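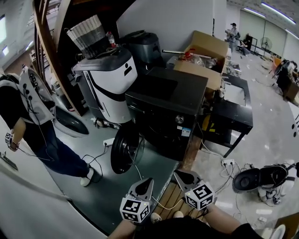
About Us

Hallonora. Home help, tidying, packing. Started by Reinhold Janssen and Daiane Evangelista in August with 2 customers and a borrowed van, now nearly 200 homes on the books.

What we do: the stuff that piles up. Baskets with no home, the bottle left out after lunch, shoes by the stairs. Wood floors swept along the grain, railings wiped top to bottom. White walls too, ask for Daiane, she is fussy about marks.

Woven baskets are our thing. We keep 100 in stock at the Spanos Street store, most sizes, some striped. Lids extra, sorry.

Packing for a move? Call early, end of month fills up quick. We bring boxes and tape, you keep the keys untill we're done.

Office is upstairs, mind the turn. Bell sticks so push hard. Prices on the next page, updated 6 December 2022.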